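The software team at Clirkent has published release 3 of Mosine, its motion planning and control package. This thread sets out what has changed for teams working on kitchen tasks.

The planner now treats the hand and the wrist as separate collision bodies. In release 2 they shared one simple shape, and the arm often took a longer path than it needed.

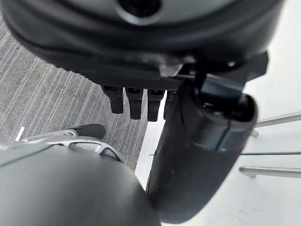 Joint limits are read from a single file at start-up. Teams that kept their own copies in April should delete them before they upgrade.

Wrist camera streams now carry the same clock as the joint data. The control loop runs at 1000 Hz, and every image is matched to the nearest joint reading.

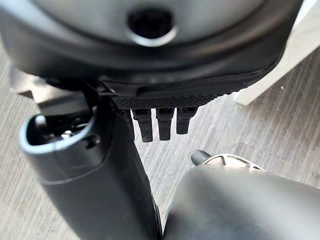
Parts of the hand that enter the wrist view are masked before the depth step. The mask is worked out from the joint angles - no hand-drawn regions are required.

Grasp planning for cups and mugs has been rewritten. The planner proposes 70 grasps, removes those that would bring the arm too close to the cabinets, and ranks the rest.

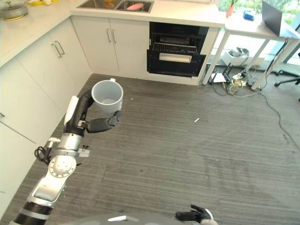

A white mug held above the floor, with the dishwasher door open behind.

The head camera view is used for the room map and the wrist views for the final approach. Nillon, our logging tool, records both under one run number. 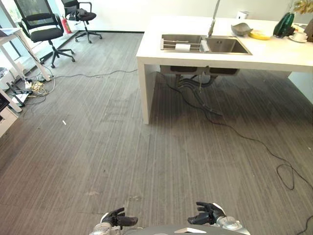

Thin cables on carpet remain a known weakness of the map. The fix is planned for release 4, and until then operators should mark such areas by hand.

Release notes and the upgrade guide are on the Mosine pages. Faults should be reported through the Oyelaran tracker, with the Nillon run number attached.

4 May 2022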